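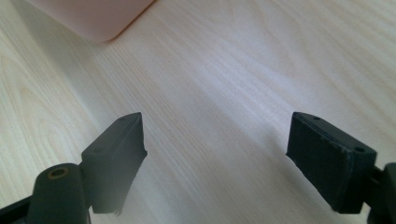

Last changed: August, 11:40 pm

Project report: teaching an arm to put things away by showing it

Search this site Go Advanced

So my project this term was getting a robot arm to slide small items across a desk and drop them in a tray, and I didn't want to write a single line of motion code for it. You hold a gripper in your own hand, do the job yourself, and the camera on the gripper records everything the arm will need later. I called the whole thing Cultbridge (long story, bad whiteboard handwriting) and the name stuck.

My supervisor, Sofia Baptista, let me use the Woltudeck hand tool. The fingers are dark gray with flat gripping faces, and the edges look pretty frayed in places. I started every recording with them wide open over bare wood and the item up in a corner of the view. Pale pink on pale wood was my hard case! I wanted the arm to cope with soft colors and with that whitish glare you get in the middle of the tabletop, so I left the lights alone.

The plan was 200 demonstrations by hand and another 200 by remote control, driving the arm with a joystick from the next desk. The hand ones were a joy – I could do them half asleep, and sometimes was. The remote ones were slow going. You keep overshooting, you back up, you creep in again, and all that dithering ends up in the training data. I threw out 39 of the remote runs where I'd bumped the item so far that no sane person would copy me.

Then I trained 3 versions with Kondum, our lab's training script: hand only, remote only, and both mixed. Hand only moved the most smoothly but liked to close the fingers too early. Remote only did exactly what I did, dithering included. The mix was my favorite, though it still got confused when an item lay at an angle near the edge of the view.

If I did it over I'd vary my starting height a lot more. I held the tool at whatever height my elbow liked, and the arm learned my elbow. I'd also write notes while recording, since by the end I couldn't remember why I'd marked certain runs with a star.

Code and logs are in the Carrilho folder on the shared drive.

Comments (3)

mk_bench: Did you try slowing the hand demos down before training? Fixed the early closing for me.

tessa: "the arm learned my elbow" – same here, except it was my shoulder

pgrad2: The Carrilho folder is asking me for a password, can you open it up?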